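Office Skills Evening Class - Handout 4: Looking After an Old Computer
7/5/18

Right, last session we got as far as backing up, and a few of you asked me what makes an old machine slow. I'll go over it again, as I talked far too fast!

Start with the disk. If it's nearly full, everything drags. My own machine at home had 13 programs starting up by themselves every morning (I'd only ever asked for two of them) and turning most of those off did more good than anything I could have bought.

Things to try first:
Empty the bin and the downloads folder.
Check what starts up when you log in.
Restart it properly - closing the lid doesn't count.

Then there's memory. Think of it as your desk, and the disk as the filing cabinet across the room. A small desk means a lot of walking about. If you've got 22 browser tabs open, that's your desk gone, and I say this as a terrible offender.

Adding memory is a fairly gentle job on most desktop towers. Switch off, unplug, lay the case on its side and take the panel off. Check your manual for the right type before you spend anything. Prurnell in town will look it up for you if you bring the model number, and Kosa sell second-hand modules if you don't mind a bit of dust. 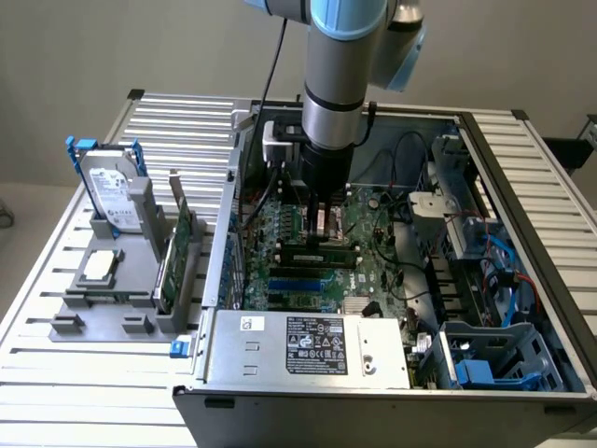 Fig. 2. Tower on its side, with a memory module in place on the green motherboard.

Push the module down evenly until the clips at the ends close. It takes more of a shove than you'd expect, and I still wince every time.

For next time: write down how much memory your own computer has, and how full the disk is. We'll start with those and then move on to passwords, so bring your Flomlow worksheet too.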